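Household Tips: Recording Gripper Demonstrations at the Dining Table

A hand-held gripper lets you record examples for a learning system in an ordinary room. Most wasted recordings come from the table, and most of the fixes are cheap.

Leave the tablecloth on. A policy trained only on bare surfaces tends to do poorly on printed ones. Smooth the top before each session and let the sides hang.

Mix upright and tipped objects. Cups lying on their sides need a different approach angle, and they are usually underrepresented.

Close on paper cups slowly, below the rim. Discard any cup that has creased. A dented wall changes the grasp and spoils the comparison with earlier takes.

Wipe the finger pads with a damp cloth every 13 takes and let them dry. Check the linkage screws at the same time.

Begin each take with the pads open and the target between them. Hold still briefly, then move. Trim nothing until the whole batch has been reviewed.

Change the layout every 4 takes. A set of up to 3000 takes with one layout is worth less than 2000 with many. 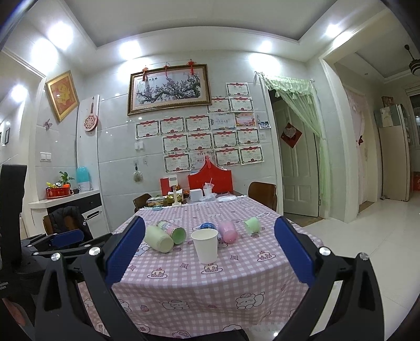

Text and photo: Haf Nicholas
Filed under: Workshop, Data Recording

A white paper cup stands upright near the front of the table, with a pale green cylinder and a translucent pink cup lying down behind it. For layouts like this one, take the upright cup first and work toward the back. Log failed grasps under their own label and keep them.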